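Club > Guides > Simulation Set-up > Section 2: Loading the attic room

12 shares | 3 comments

Updated 7 February 2020 by Nimal Miah for the Tallau Secondary robotics club

This section covers loading the practice room and checking the humanoid before you run a program. Finish Section 1 first. You need a club login and a lab computer with at least 8 GB of memory.

1. Start the Dorno launcher and sign in with your team name.
2. Choose Rooms, then Attic. The first load takes around 232 seconds on the older machines. Do not click again while the bar is moving.
3. Choose Robot, then Humanoid. Leave the colour setting alone.
4. Set the physics rate to 500. A lower rate lets the feet sink into the floor.
5. Open the outside view and turn it until you can see the robot from behind.
6. Open the head view in a second window.
7. Press Hold. The joints lock and the clock stops.

Note: The two views can be saved at different moments. If you need them to match, press Hold before saving either one.

Caution: Do not drag the robot with the mouse while Hold is on. It will jump when you release it, and you will have to reload the room.

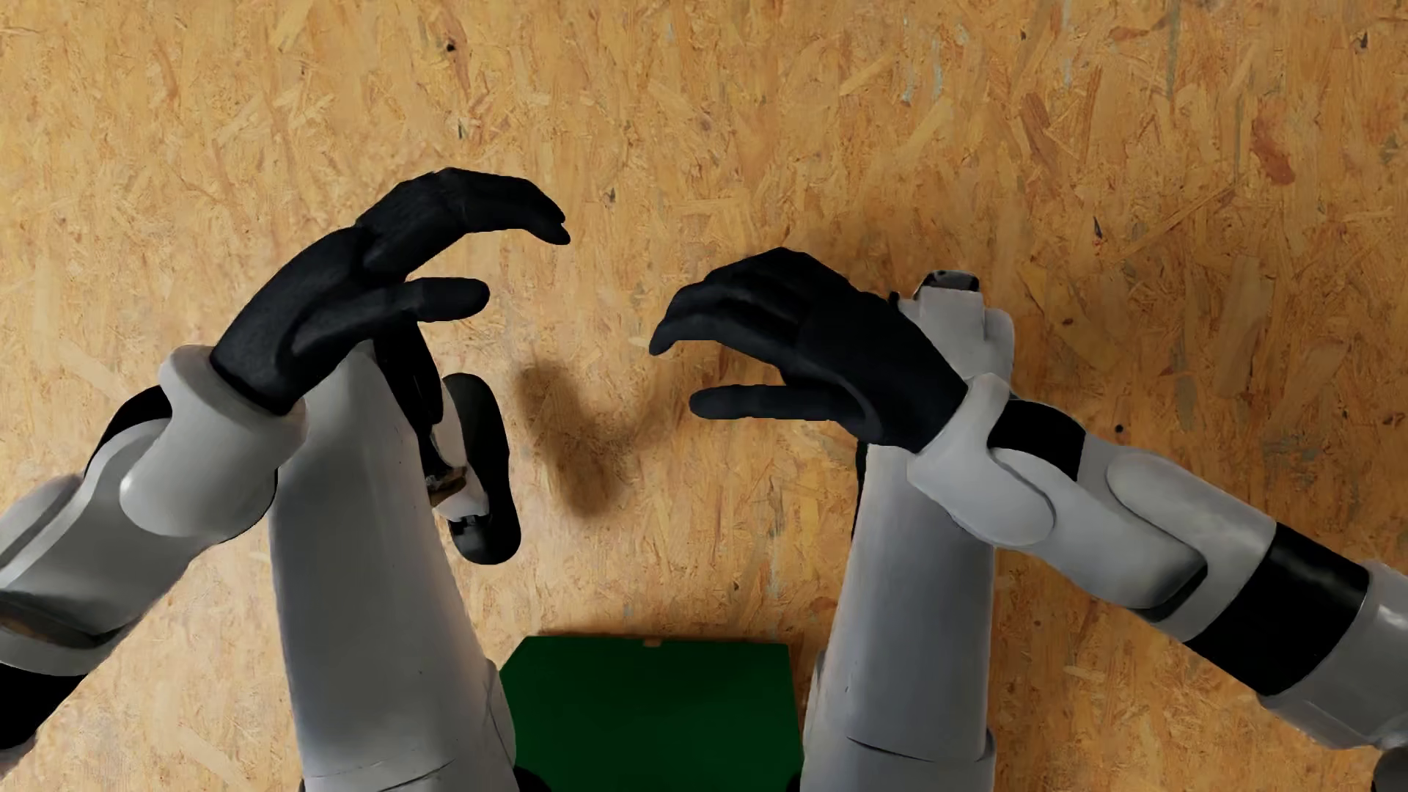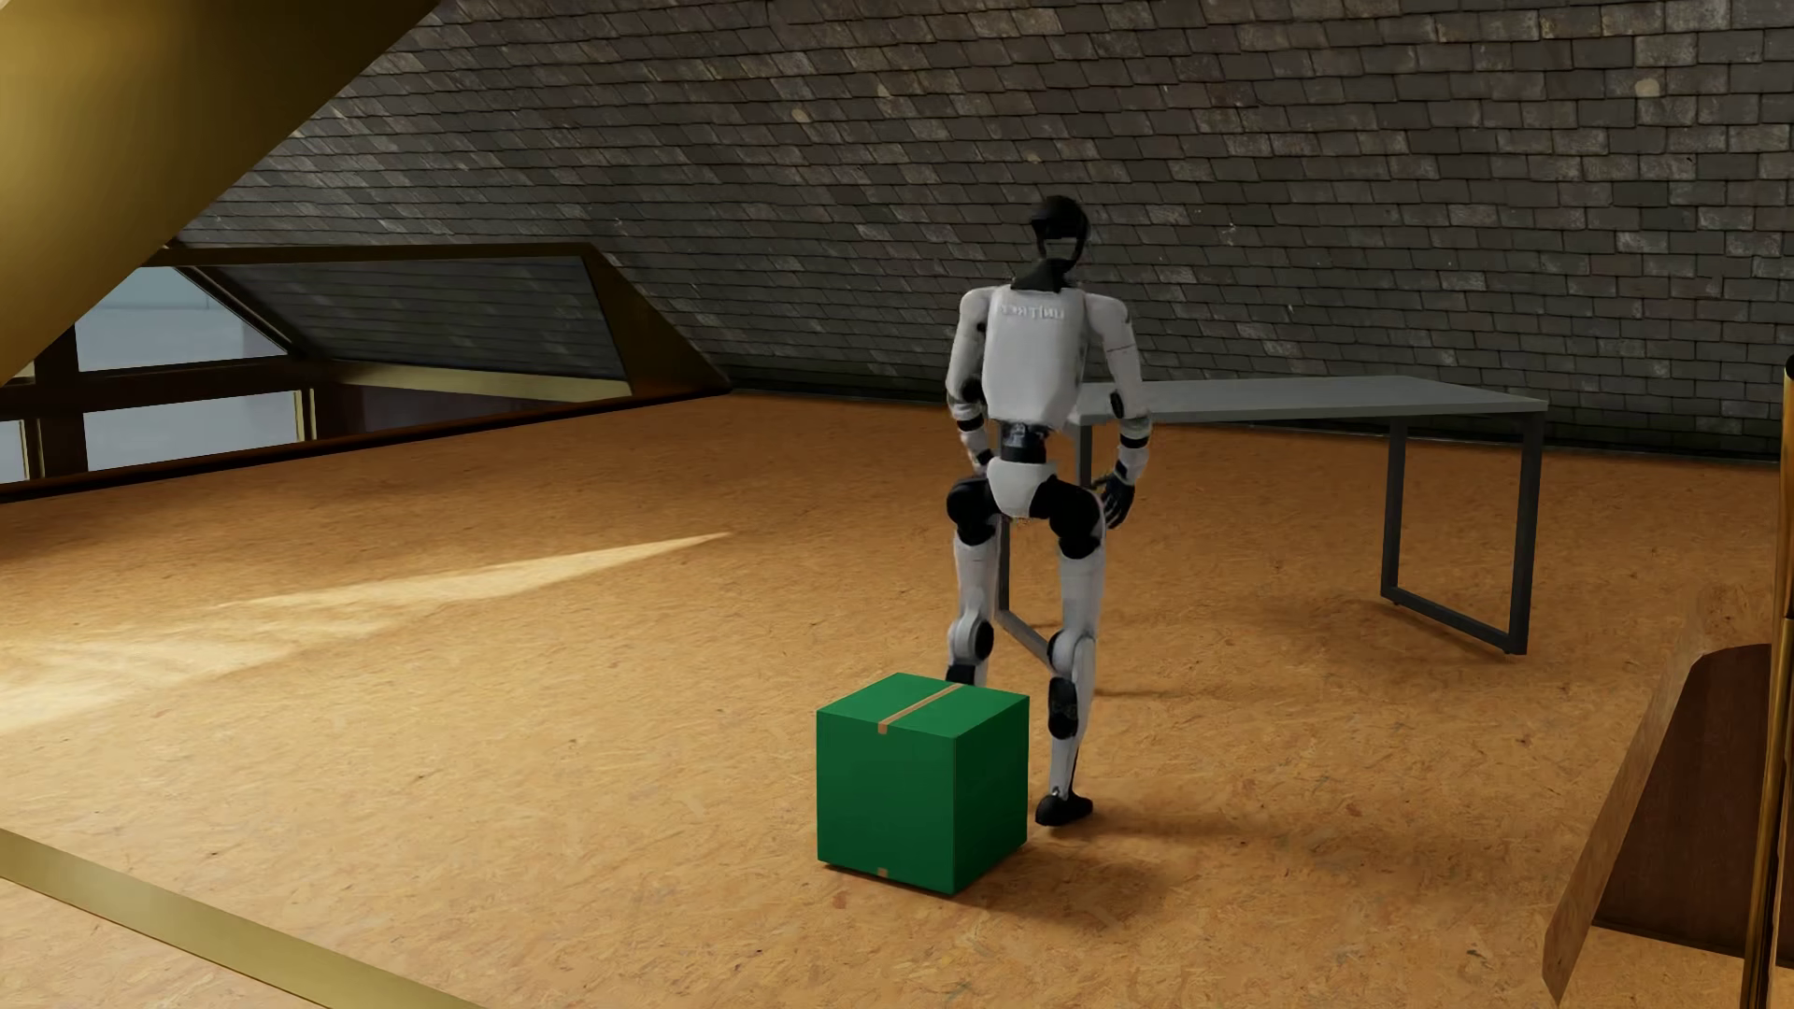

Head view first, then the outside view.

Checking the views is worth a minute, as most failed runs at the Lenport meet came from a bad start position. Peter Šindelář marks the August trials from saved views, so label yours with your team name and run number. In the head view, look for both black hands over open floor with nothing in them. In the outside view, the green box should be upright on the floor and the long table should be behind the robot. If a hand is missing from the head view, reset the arms from the Pose menu and save again - moving the head only hides the problem.

8. Release Hold and run your walking program at half speed.
9. If the robot falls, press Stop, then Reload Room. Your program is kept, but unsaved views are lost.

Grasping is covered in Section 3. Teams using the Economou controller should read the notes on button mapping before going on.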